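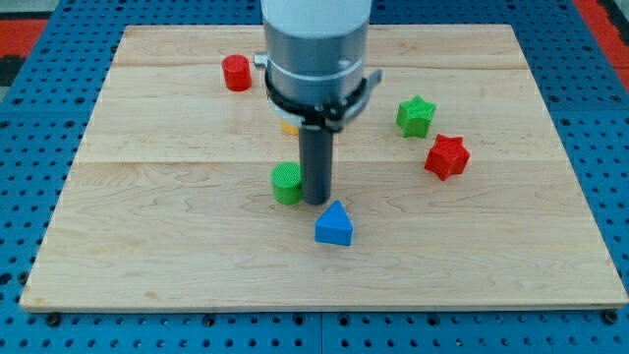
Before You Sign for an Arm: Notes From the Budget Round
5 Oct 2020

Every fall the capital requests come in, and every fall a few more of them have a robot arm on the first line. This year it was most of them. I have read the whole stack for the Greralwood shared equipment fund, and I would like to slow a few people down before the final forms are due.

Start with the arm itself. It is the part everyone gets quotes for, and it is usually the part that is priced correctly. Mullon and Fuentealba both sent us clean numbers in August, good through the end of the year, and the two are close enough that I wouldn't pick between them on price. What bothers me is everything under the first line. One request had the arm, a computer and a line that said "misc." That is not a budget. It is a hope with a dollar sign on it.

Ask what the arm will do in its first three months. If the answer is pushing small plastic blocks across a board, fine. That is real work and plenty of good results have come from it. A plain rod will do the job, the blocks can be 3D-printed in house, and a wooden board bolted down in front of the arm costs next to nothing. Then explain to me why the same request has a powered hand on it that costs more than the workstation. I asked two groups this and both said they would "grow into it." Maybe. We have a cabinet full of things people were going to grow into.

My advice is to buy the hand in the second year, when you know what you want to pick up. Prices may drop. They may not, but you'll at least be buying the right one.

Payload and reach are the next place money leaks. A 2 kg arm is plenty for light tabletop work, and the vendors will tell you so if you ask them straight. If you don't ask, they will quote you the next size up, with the bigger controller and the bigger stand. Plandier did this to us on the last purchase and we let them. Check the weight of the tool and the bracket as well as the thing being moved, since all of it counts against the limit.

Then there is the time nobody charges to anything. Our last cell took 155 staff hours from delivery to the first useful day, and the setup line in the original request said 40. Mounting was quick. The rest went to cabling, calibration, a safety review that had to be done over, and a camera mount that shook whenever the arm stopped hard. None of this was unusual and none of it was in the plan. If your form still says 40, I'm going to send it back.

Spare parts get forgotten too. Brackets crack, rods get bent when somebody types the wrong height, and small pieces wander off. We set aside 400 dollars a year per cell for this kind of thing and it has held up so far. I'd leave service contracts alone unless the vendor can say in writing how fast a replacement ships. "Priority support" is a phrase I have learned to read as "email."

A word on sharing, which the fund is supposed to encourage. Three of the requests describe nearly the same table with nearly the same arm, in rooms on the same hallway. I understand why each group wants its own. Long runs tie up a machine overnight and no one likes finding their board moved in the morning. Still, a second removable board and a sign-up sheet are a lot cheaper than a second arm, and I'd want to see a month of real scheduling trouble before paying for one. If you have tried sharing and it failed, say so on the form and attach the log.

As for the savings column, please leave it blank if you don't have a number. Two requests claimed the arm would pay for itself - one of them in a year - and neither said what it would be replacing. Research equipment doesn't have to pay for itself. It has to get used.

Revised forms go to the usual address. Quotes from before August will need to be refreshed.

Comments (3)

benchtop_ed
The 155 hours sounds low to me. Did that include the network people? Ours took longer than the robot did.

K. in Building C
We tried the shared board thing. It works if the boards are pinned in the same spot every time. Ours weren't, and we recalibrated after every swap.

oldrelay
Disagree on waiting for the hand. Second-year money has a way of not showing up.

Recent items
- Shared Equipment Fund: What Got Approved Last Year
- Reading a Vendor Quote Line by Line
- 3D Printer Room: New Hours and Filament Charges
- Surplus Cabinet Clear-Out List

This site uses cookies to remember your settings. By continuing to read you agree to our use of cookies.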